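Chapter 7
When a Country Says No to a Cheap Loan

Lenders like to describe a low interest rate as a gift. Finance ministers who have read the small print are less sure. This chapter looks at currency risk, the part of foreign borrowing that rarely makes it into the press release.

Take Valleck, a small state that borrowed $377 million at 2 percent to rebuild its port at Edton. On paper the deal looked hard to beat. Banks at home were asking several times that rate, and the government told voters it had saved them a fortune.

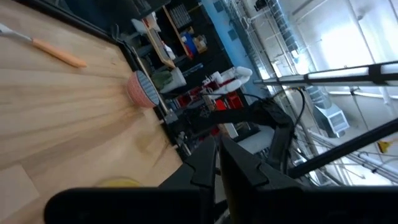
The saving was counted in dollars. Taxes in Valleck are paid in local money, and when that money lost value, each payment cost more to make. The bill for the loan, measured in the currency people were paid in, rose by around 913 million in two years. The rate never moved.

Supporters of the deal still argue that the port will pay for itself. Perhaps it will - but the forecast came from Stodine, the firm hired to design it, and we should ask how hard it looked for bad news. As you read, keep asking who carries the loss if the forecast is wrong.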